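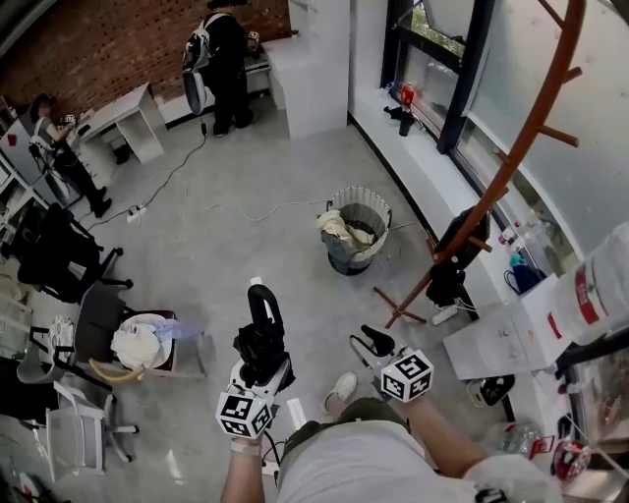

Grendmont Workplace Services | Office Furnishings Team

Coat rack trial goes ahead on one floor, with doubts on record

GRENDMONT, June 12, 2018 – The Office Furnishings Team will keep standing wooden coat racks in the shared workroom for a further trial period, after a first round that produced more opinions than evidence.

The racks are supplied by Kundetwood, whose catalog promises "a calmer workplace from the first morning." The team has not been able to confirm this. Bags do end up on the rack. Clothing also ends up on the backs of office chairs, as it did before, and one chair has become a resting place for a pile of white fabric and a brown box.

"I was told that if you give people a hook they will use the hook," said Burgi Marti, head of the Office Furnishings Team. "Some of them do. I would like to see a few more months before I sign for another one."

The trial began in February with a staff survey. Of 59 people asked, 55 replied, and only six named coat storage as something that bothered them. Cables on the floor came up far more often. Marti said the survey should have been read more closely before any furniture was ordered.

Kundetwood disagrees. Its account manager, Fabian Eberhard, said a branching rack "invites use in a way that a row of wall hooks does not," and pointed to the brick wall, which the building lease does not allow tenants to drill. The team accepts the point about the lease. 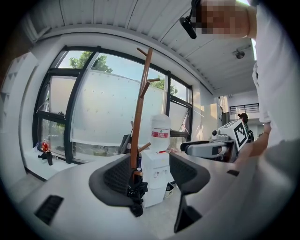 Placement has been the other sticking point. The supplier's layout plan, drawn up by Tevum, puts the rack close to the window and within a few steps of the water dispenser, on the theory that people pass it anyway when they go for a drink. Kilian Hubmann, who looks after the floor plan for Grendmont, is unconvinced. He notes that wet coats in winter and people filling cups do not mix well, and that the theory came with no figures attached.

"They showed us a drawing with arrows on it," Hubmann said. "I asked where the arrows came from and I am still waiting."

Two changes will be made for the second period. Power strips and cables near the rack will be rerouted along the wall, and the office chairs along the side of the room will be cleared at the end of each day. A proposal from Holzer for a closed wardrobe was turned down on price and on the amount of floor it would take up.

No decision has been made on other floors. The team will publish its findings whether or not they favor the rack, and the supplier has agreed to take it back at its own cost if the answer is no.

Questions about the trial should go to Thịnh Vũ, Office Furnishings Team, Grendmont Workplace Services.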